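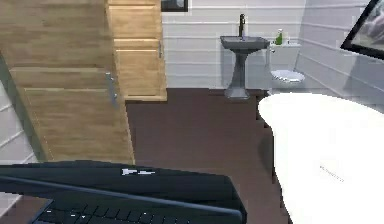
Rooms by the hundred: Votero's simulated interiors for robot training

Votero sells rooms. The product is a library of simulated domestic interiors, delivered with a scene editor and a task scripting layer, and the customers are teams that train household robots before putting them on a real floor. The current release adds bathrooms to the kitchens and bedrooms already in the catalog. Wiesława Górecki, who leads scene production, and Remigiusz Wróbel, who handles the physics side, spent most of a morning in May going through it on a call from the company's office in Skusstead.

The bathroom used for most of the conversation is a small one. White horizontal paneling covers the walls, light wood cabinets stand to the left, and a gray pedestal sink with a black faucet sits against the back wall next to the toilet. A white freestanding tub takes up much of the right side, and a black laptop sits in the foreground.

Górecki said the room type was requested by customers well before the team was ready to build it. "Kitchens are forgiving," she said. "You have a counter at a known height and most of the work happens on top of it. In a bathroom the work is low, or behind something, or over the edge of something. We had to redo our placement rules before we could generate even one that made sense."

Placement rules are the part of the product she considers most her own. Each room starts from a floor plan and a set of constraints: a toilet needs clearance in front, a cabinet door needs room to swing, a faucet must reach its basin. The generator proposes a layout, the rules reject most proposals, and a person reviews what survives. The bathroom set contains 2000 layouts. Customers can lock any item in position and regenerate the rest.

Tubs took the longest. A freestanding tub has a curved outer wall that bulges past its base, so the clear space at floor level differs from the clear space at the height of a robot's arm. "If you store the tub as a box, the base planner is too careful and the arm planner is wrong," Wróbel said. "We store it as 41 convex pieces. That was the lowest number at which the rim still behaved like a rim."

He was specific about what that means in use. A gripper reaching over the side should touch the rolled edge where the edge is drawn, and a cloth laid over it should hang without catching on corners that exist only in the collision model. The first internal version used far fewer pieces, and cloth snagged on it constantly. Wróbel keeps a recording of one such failure and plays it for new hires.

Cabinets are handled as articulated objects. Doors and drawers carry joint limits, friction values and a handle grasp region, all of them editable. The defaults are sampled from ranges so that a policy does not learn one door. Wróbel recommends that customers widen the friction range early in training. "People leave it narrow and get very good numbers," he said. "Then they go to a real cabinet with a swollen door and the robot stands there pulling."

Small objects are supplied as a separate pack called Wasilewska, named after the street where the first version was modeled. It covers bottles, containers, towels, brushes and a set of items that belong elsewhere in a house. Górecki argued for including the last group. A robot that has only seen bathroom objects in bathrooms, she said, will tend to make assumptions about anything else it finds there, and homes do not sort themselves by room. The share of out-of-place items can be set per scene, or turned off.

On rendering, both were restrained. The default renderer is tuned for throughput, and fine texture suffers for it. Printed labels on objects may come out as illegible gray marks at low resolution, and mirrors return a blurred reflection unless the slower path is enabled. Górecki said the team ships the fast settings on purpose. "Most customers want more episodes per hour. If your task is reading a shampoo bottle, use the slow renderer, or use a photograph. I would tell you that before you paid."

The licensing model has three tiers. The lowest gives access to finished rooms with no editor. The middle tier adds the editor and the scripting layer. The highest adds source meshes and the right to export into another simulator through a converter named Jetongate. Export is the feature with the most open support tickets, according to Wróbel, and the problem is nearly always joints: two simulators can agree on the shape of a drawer and disagree on how it slides. The converter now writes a report listing every joint it had to approximate. He asks customers to read it before filing a ticket -- some do.

Setup was described as an afternoon's work for a team that already runs a simulator and considerably more for one that does not. A scripted task needs a start state, a goal test and a time limit. Votero supplies 4 bathroom task templates: opening a cabinet, moving an object between surfaces, wiping the tub rim, and retrieving an item from the floor. Górecki called the list short and said she would rather extend it slowly than ship goal tests that pass when the task has plainly failed. The wiping test went through several rewrites. An early version counted any contact between cloth and rim, and policies learned to drop the cloth on the tub and leave.

Asked what the product does not cover, Wróbel listed water first. Faucets can be turned, but nothing comes out. Wet surfaces are represented only as a change in friction, with no change in appearance. Soap is not modeled. "A customer asked for a scene with a full tub," he said. "I told him he could have a flat blue surface inside it, and that his robot would learn something about flat blue surfaces."

Lighting is the next area of work. The present rooms use a small number of light setups, and Górecki wants many more, including the single dim fixture found in a lot of older bathrooms. Dark floors are a particular concern, as low objects against them are hard for depth and color models alike, and the narrow gap between a cabinet and a tub is where things tend to get lost. The new light setups will go to customers on the middle and highest tiers first, with the finished rooms re-rendered for the lowest tier afterward.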